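Notebook, textile shop
12 Jul 2026

Wash trial on the Flokoma toweling, second batch. Same procedure as the first batch except for the detergent, which is now Clillik unscented. The old one left a film on the drum window and I didn't want to argue about whether it was also in the loops.

Four pieces cut from the one roll, edges overlocked with the Ogura before washing. Tension was set too tight on the first piece and the hem waved. Unpicked it and did it over. Note for whoever uses the machine next: the left looper thread was routed outside its guide. I put it back.

Weighed everything dry after a night on the rack. Piece 1 came in at 267 g. The others are on the sheet taped inside the cupboard door. I'm not copying them here until I've checked the scale against the brass weights, as it was drifting last week.
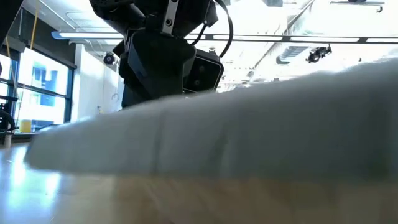 Shrinkage is the part I care about. The first batch pulled in more along the length than across, and the question is whether that was the cloth or the dryer. So this time two pieces get tumbled and two dry flat. Marks are in laundry pen, set 20 cm apart in both directions. Sewn marks would be better. The pen fades and by the end of the first batch I was guessing at two of them.

Water here is hard. The softener cartridge is from 2020 according to its label and should have been changed long ago. Ordered one from Brelter, no delivery date given. I'll run the trial without it and write "hard water" on the sheet so we don't compare it with anything done later.

Hand feel before washing: stiff, a bit squeaky, sheds when rubbed. I'd expect most of that to be finish from the mill. Will write it up again after wash 1 and wash 5, same person feeling it each time, eyes shut.

To do:
check scale
empty lint filter and keep the lint in a labeled bag
find the long steel ruler, last seen by the cutting table
ask for a second roll before September, different dye lot if they have one

Wash 1 goes in tomorrow morning.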